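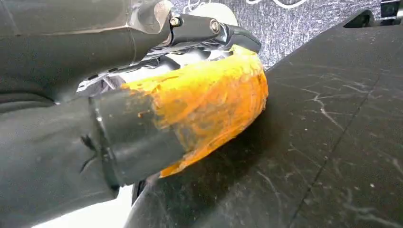
The Case for Corrugated on the Shared Desk

January 18, 2019

Most advice on desk storage begins with the material. Steel mesh is durable, molded plastic is easy to wipe, bamboo looks good in a catalog. Cardboard is left out, or mentioned as what you use until the proper organizer arrives. I think this ranking is wrong for any desk that holds cards, labels, small prints or other flat stock, and I would like to see offices stop treating corrugated board as a stopgap.

The argument rests on partitions. Flat items need narrow slots, and the right width depends on the stock. A plastic tray is molded once, usually to suit pens and paper clips, and a card placed in a pen slot either falls flat or slides under its neighbor. A corrugated divider can be recut in a few minutes with a utility knife and a steel rule. If the stock changes, the divider changes with it.

The layout I have settled on is simple. There is a narrow row at the back for cards that should stand upright, and two larger open compartments in front of it for whatever does not belong in a row. Along the bottom front edge runs a low slot where cards can lean with their faces showing. The front slot does most of the work. Cards in use go there, cards on hold go in the back, and the difference can be read from a chair without picking anything up.

In the Arnstead office we had 7 desks set up with the same mesh trays from Workico. They were well made and I have no complaint about the welding. The trouble was the pitch of the mesh, which caught card corners and bent them. Two of the desks were switched to cut corrugated in March, and I have kept mine since.
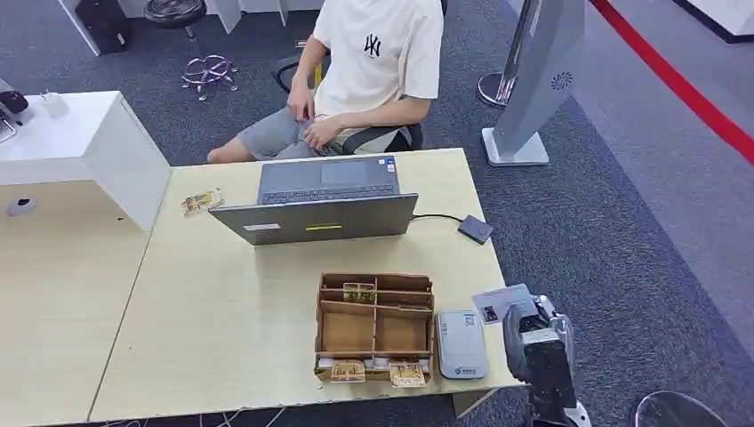 Position matters as much as layout. An organizer for cards belongs in the middle of the desk, in front of the laptop or slightly to one side, where either hand can reach it. People tend to push storage to the back corner because it looks tidier there. A card then gets taken out, used and left on the bare surface, as the trip back to the corner is longer than the job was. One loose card is harmless. Thirty of them are a filing problem, and the usual response is to buy a larger organizer and put it in the same corner.

The objections deserve a fair hearing. Corrugated board does not tolerate spilled coffee. It crushes along the flutes if somebody leans on it, and the cut edges shed a little dust in the first week. Britton Supply prints a comparison sheet that marks it down on all of these, and the sheet is correct. I would add that thin partitions bow when a compartment is overfilled — the usual fix is a second layer glued with the flutes running the other way.

Where I disagree is on how much weight to give durability. A colleague priced a custom acrylic insert from Economou and found that the minimum order was 3,000 pieces. We needed 2. An organizer that lasts ten years at the wrong slot width is wrong for ten years, while a board one that fails can be traced onto a new sheet and cut again the same afternoon.

Keep the old partitions as templates. Mark the slot width on each one in pencil, and run the flutes vertically.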